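### 5. Before the first wash

The Skasell washer will run for years if you don't overfill it. You will overfill it.

1. Check each item before loading.
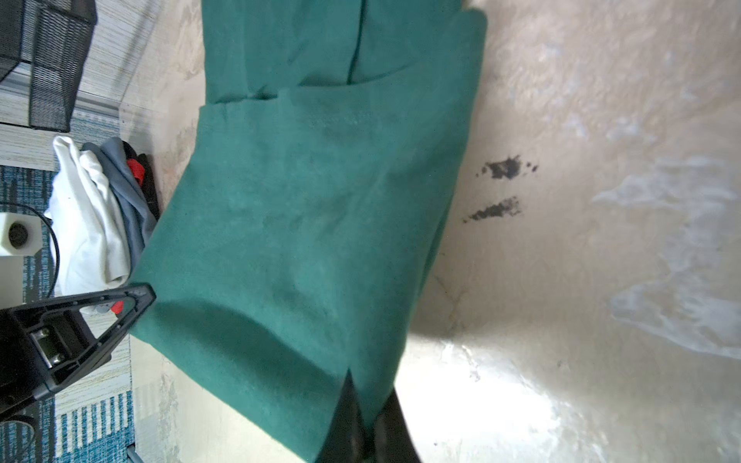
*Fig. 5a: Green fabric, creased.*

2. Set the dial to 40 and shut the door until it clicks.
3. Press Start once. Pressing it again cancels the wash, however cross you are. 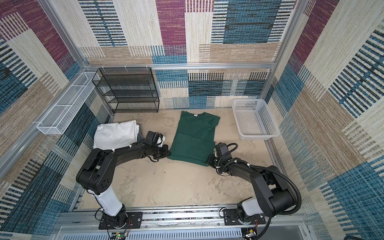

*Fig. 5b: T-shirt with the sleeves tucked over.*

**Note:** Drying takes roughly 2 hours, or all August on the damp setting.

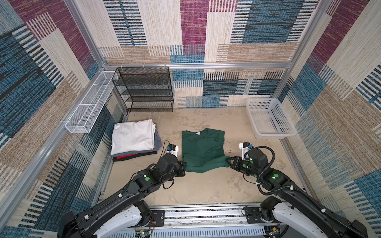 *Fig. 5c: T-shirt, collar to the back, beside a folded stack.*

**Caution:** Clean the filter after 5 washes. Have a towel ready.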